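Section 4: Clearing and racking glassware with two arms
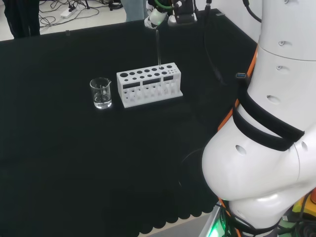 I get asked at least once a week whether a machine can do the washing-up yet. My answer is that it can do a bit of it, slowly, if you set the table properly first. Tubes and beakers are a good place to start. They're light, they're cheap, and a hole in a rack is a very clear target. You'll know straight away whether the arm has got it right.

Everything in this section assumes you've finished the start-up checks in Section 3 and that both arms are parked.

4.1 Laying the table

1. Spread a dark, matt cloth over the whole worktop. Clear glass on a white table is murder for the cameras, and black has given me far fewer missed grips.

2. Clip the cloth at the far corners and pull out the worst creases. Small folds are fine.

3. Put the rack where both arms can reach it. It needn't be dead square to the edge - Skavness copes with a slight angle.

4. Stand the beaker beside the rack, leaving enough room for an open gripper to come down between them.

5. Start with one tube. I know, I wanted to fill the rack on day one as well!

Note: Use a back-row hole for your first tube if the front ones are smaller. Check the fit by hand before you ask a robot to do it.

Caution: Keep cables clear of each arm's path. Move both arms through their full swing by hand, and strap down anything that catches. Then look at the floor too, particularly if somebody will be standing on the far side.

4.2 The first run

1. Set the speed to 30 per cent.

2. Choose Rack, then Single tube, and press Start. Keep a hand near the stop button.

3. Let the arm lift the tube, pause and put it back. If it touches the rim, press Hold and nudge the target across in small steps.

4. Repeat until you get 24 clean lifts in a row. Adjoa Ayaaba, who tested this guide for me, got there in an afternoon. I took two days (and broke a beaker).

Caution: Liquid in a beaker can throw off the depth reading. Leave only a little in the bottom, or empty it until the tube routine is steady. Plain water only, please.

If the arm stops with code 2018, it has lost sight of the glass. Dim any lamp directly overhead and try again.

So, chores? Racking, yes. Wiping a greasy pan, I wouldn't bother yet. Fiifi Kwofie is working on plates and I'll add his settings to Section 6 in March.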